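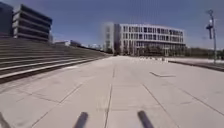 Notes on the Square

Readers who have followed this blog since February will know that I have been writing, at irregular intervals, about the paved places I pass through on foot. The present entry concerns the plaza at Brusberg, which I visited on a clear and very bright morning and which deserves a fuller account than the two lines I gave it before.

The paving consists of large rectangular concrete slabs in a pale grey with a little warmth in it. They are laid in long rows, and the dark joints carry the eye a good distance. I am in favour of large slabs. Small paving suits a courtyard, but on open ground of this extent it becomes fussy, and there are more edges to catch a heel. The surface has faint smudges and some weathering, and I should be sorry to see it scrubbed.

The broad concrete steps along one side are the part I would return for. They are far wider than any staircase requires, and I treated them as seating, as I imagine most visitors do. My correspondent Minoru Fujimoto disagrees. He holds that a step which is good to walk on is seldom good to sit on, and recommends a folded newspaper. I took a cushion and remained for 42 minutes, which included lunch.

Two matters should be recorded for those intending to go. The first is shade: visitors who burn easily are advised to bring a hat. The second is the bus. The 66 stops at Verhoeven, from which the walk is level, while the 32 sets passengers down on the far side of the hill and should be avoided by anyone with a pushchair.

Tineke Boersma has written to ask whether the paving at Ekunard is of the same kind. It is not. Ekunard has brick, laid in a herringbone pattern, and I hope to deal with it separately once the works there are finished. Her second question, on the cleaning of joints, is beyond my knowledge, and I would welcome a reply from any reader in the trade.

Contact | © Notes on the Square | Back to top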